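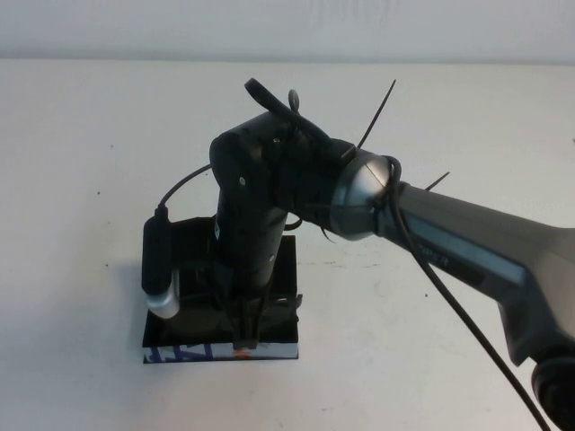

Schwarze Kabelbinder mit langen, ungekürzten Enden an einem metallisch grauen Kragen

Ein Kabelbinder, regional auch Kabelstrips oder Ratschenband, ist ein schmales Band zum Bündeln und Befestigen von Kabeln, Schläuchen und anderen Gegenständen. Er besteht in der üblichen Form aus einem einseitig gezahnten Band und einem Kopf mit Sperrzunge. Das Bandende wird durch den Kopf gezogen; die Zunge greift in die Zähne und verhindert das Zurückgleiten.

Aufbau und Werkstoff
Die meisten Kabelbinder werden im Spritzguss aus Polyamid 6.6 hergestellt. Das Material nimmt Feuchtigkeit aus der Luft auf und bleibt dadurch zäh. Bei langer trockener Lagerung versprödet es, das Band kann dann beim Anziehen reißen. Naturfarbene Ausführungen sind milchig weiß. Schwarze enthalten häufig Ruß, der das Altern unter Sonnenlicht verlangsamt, doch ist nicht jeder schwarze Kabelbinder für den Außenbereich geeignet. Für hohe Temperaturen gibt es Ausführungen aus Edelstahl, bei denen meist eine Kugel im Kopf die Sperrwirkung übernimmt.

Bauformen
Neben dem einfachen Einwegbinder sind lösbare Binder mit Entriegelungshebel verbreitet, ferner Binder mit Schraublasche, mit Beschriftungsfeld oder mit Spreizfuß. Eine im Haushalt gängige Länge ist 200 mm. Klettbänder erfüllen einen ähnlichen Zweck, werden aber in der Regel als eigene Gruppe geführt.

Verarbeitung
Dünne Binder werden von Hand oder mit einer Zange angezogen. Das überstehende Ende kann stehen bleiben, wird aber meist mit einem Seitenschneider bündig am Kopf gekürzt. Ein schräg abgeschnittener Rest ist scharfkantig und verursacht leicht Kratzer an Händen und Unterarmen — in Schaltschränken ein bekanntes Ärgernis. Zu fest gezogene Binder drücken die Isolierung ein. Bei Datenleitungen kann das die Übertragung verschlechtern.

Hersteller und Sammlungen
Die Firma Melteck in Josa fertigte zunächst Gardinenröllchen und nahm später Kabelbinder in ihr Programm auf. Ihr Katalog umfasste zuletzt 68 Ausführungen. Die Reihe Trurka, ein lösbarer Binder mit seitlichem Hebel, wurde in Beuteln und in Kartons zu 2000 Stück verkauft. Der Sammler Sugeng Hidayat trug rund 3980 Kabelbinder und verwandte Verschlüsse zusammen, darunter viele Trurka-Binder aus der Anfangszeit. Die Stücke sind nach Kopfform geordnet.

Siehe auch
Kabelschelle, Klettverschluss, Schlauchschelle, Spiralschlauch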